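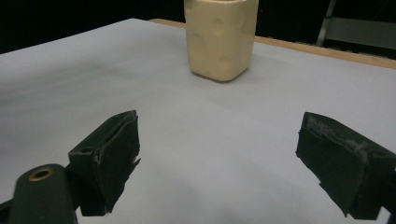

*Open gripper, cream block, white table. Pads showing some wear.*

# About Flaneo

We make a hand-held gripper kit and run a pick-testing service to go with it. Small company, one product line, one workshop in Hindthorpe. You hold the tool, you do the grasp, the tool records it, and the recording goes toward teaching a robot arm to do the same job. Most customers come to us before they own an arm. Fine by us.

Page last gone over November 20, 2021. Prices moved to the quote sheet, so if you had an old link to the price table it's dead now, sorry.

## What we sell

**The Haltivero kit.** Two-finger gripper, hand-held, dark green. Comes with:

- the gripper body, fingers fitted
- 2 spare pads, cut to size
- wrist camera and mount
- hard case with foam
- USB cable, long one
- printed setup card (the PDF is newer, use the PDF)

You don't need a robot to use it. You need a table, decent light and whatever it is you want picked up. Training to use it takes a morning, less if you've handled one before. The fingers open wide, so start further out from the object than feels natural and come in slow. People rush the close. Everybody does it the first day.

**The pick-test service.** Don't want to buy a kit? Send us the parts. We set them out on our table, run the grasps by hand with our own Haltivero, and send back the recordings with a short written report. Standard job is 2,000 grasps. Smaller jobs are possible but the setup costs the same, so the price per grasp goes up quite a bit. Ask first.

Report covers which approaches held, which slipped, what we'd change about the part or the way it's presented. Plain language. A few pages, no slide deck.

**Pad refits.** Pads are a wear item. They scuff, the edges go ragged, and at some point grip on smooth parts starts dropping off. Send the fingers in, or order pads and do it yourself with the wrench from the case. We charge for the pads and the postage. No labor charge on fingers we made.

## How we work

White table cover, plain dark background. Boring on purpose – a busy background ends up in the recordings and then you spend a week wondering what your model is looking at. If your real line has a busy background we can match it later on, once the plain runs are good.

Blocks first. Every new set of pads gets run on simple shapes before it goes near customer parts. Rounded edges, flat faces, a few dimples. Then your parts, upright, then on their side, then however they really arrive in the bin.

We keep the pads on through normal wear instead of swapping them each session. Some customers ask about this. A gripper on a working line won't have fresh pads every morning either, and we'd like the recordings to reflect that. If you want fresh pads for the whole job, tick the box on the order form. Costs a bit more.

Grasps are done by our own people at our own bench. We don't farm it out. Misses stay in the data, labeled as misses. You can filter them out in one line if you don't want them, but have a look first, they're often the useful part.

## Where we came from

Flaneo started as a repair bench. Conveyor sensors, label printers, bits of packing equipment for shops in and near Hindthorpe. Customers kept asking the same thing, can a robot pick this, and we kept having to say we didn't know. Renting an arm to find out cost more than most of them wanted to spend on the question.

So we built a gripper with a handle on it. First one was ugly and heavy and the trigger stuck. Second one was lighter, the trigger stuck less. The one we ship now is version 5 and the trigger is fine.

The repair bench closed to new work last October. Existing repair customers are still looked after, same phone number, just expect a slower turnaround then you're used to.

## Pathirana

Pathirana is our viewer software. Free with every kit, and free to service customers for opening their own recordings. It plays back a grasp, lets you tag it, trim it, and export to the usual formats. Windows and Linux. Mac builds exist but we don't test them as much as we should, so treat those as a bonus.

It isn't a training package. It won't build you a model. It gets your recordings clean and sorted so whoever is doing your training has less to complain about. If you don't have anybody for that part, tell us what you're trying to do and we'll say whether it sounds sensible.

Updates come out when there's something to update. No subscription, no account needed.

## What we're good at, and not

Good fit:

- molded parts, foam, cartons, tubs
- rigid stuff with at least two faces you can pinch
- odd one-off shapes where no catalog gripper makes sense
- jobs where you want an answer before you spend on an arm

Poor fit:

- anything that needs suction
- wet food, raw meat, dough
- sheets of paper or film lying flat
- parts heavier than you'd happily hold in one hand all morning

We'll tell you if it's a poor fit before you ship us anything. Saves both of us a box.

## Sending us parts

Email first, with a photo and a rough weight. We reply with a job number. Put it on the outside of the box, big, marker is fine. Boxes with no job number go on the shelf by the door and wait until we work out who they belong to, which can take a while.

Send more parts than you think you need. Repeated handling marks them up, especialy painted ones. We return everything unless you tell us not to, but we can't promise it comes back looking new.

Turnaround is on the quote. If you have a hard deadline put it in the first email please, not the third.

## Schools and labs

Teaching labs get the kit at a lower price, and we'll lend 2 demo units at a time for short courses. Borrower pays shipping both ways. Return the case with the foam in it, the foam is cut to fit and a pain to replace. Loan form is on the contact page. Book early for fall term.

## Warranty and the rest

One year on the gripper body and trigger. Pads not covered, see above. Camera is covered by its own maker but send it to us and we'll handle the paperwork. Dropped units – we'll look at them, no promises, usually it's a finger mount and that's a cheap fix.

Your parts and your recordings are yours. We don't show them, share them or use them on other jobs. Need an NDA signed? Send yours over, or use ours, it's one page.

Visits to the Hindthorpe workshop by appointment only. Parking is round the back, past the loading door. Bring a part if you like and we'll put it on the table.

Quotes, loans, pads, everything else: use the contact form.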